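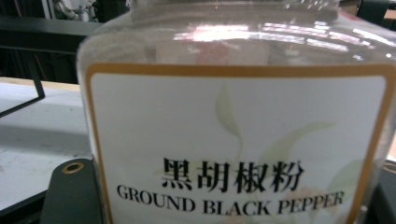

Condensate pump quit again. Second time since January and I'm done blaming the float switch. The pump sits under the air handler in the utility closet at the Estden place, and all it has to do is lift water up to the laundry drain. Pulled it out, tank was full of that clear snotty stuff that grows in there every cooling season. Algae, bacteria, whatever. Cleaned it with vinegar and a bottle brush. I keep pan tablets in a big clear plastic jar, and I'd let mine run out in spring. So no tablets in the pan. My fault.

Anyway the pump is a Falo, the small one. Not a bad unit. Check valve is junk though. If it doesn't seat, the water in the line falls right back in the tank and the thing short cycles all day. I timed it before I took it apart, 23 seconds between starts with hardly any water coming off the coil. That'll cook a motor.

Called Arsalan Bugti, who put the system in, and he asked about the trap before I got two sentences out. I said what trap. Long silence.

So, the trap. The coil is on the suction side of the blower, meaning the pan is at negative pressure when it's running. No trap and air gets pulled back up the drain line and the water just sits there in the pan, dancing around. Then the blower shuts off and it all dumps at once. Explains the gulping noise I've been hearing at night for a year. Whoever redid the drain line cut the trap out, probably to make it fit, and glued in a straight peice.

New one is 3/4 PVC with a cleanout on top. Had to notch the platform to get the depth. Ugly cut, don't care, it's in a closet. Primed it with a cup of water, put the float switch back in series with the thermostat wire, filled the pan by hand to test the cutoff. Cut off fine. No gulping.

Ordered the check valve from Pirzada, plus a spare since shipping was the same either way. Drernosgate had the entire pump in stock for $69, and I went back and forth on that for a while. Kept the old one. Motor sounds ok.

Still to do: insulate the last bit of suction line where it sweats onto the platform, and get more tablets. Also the filter slot leaks air around the door, you can feel it with your hand, I'll put some foil tape on it tonite if I can find the roll.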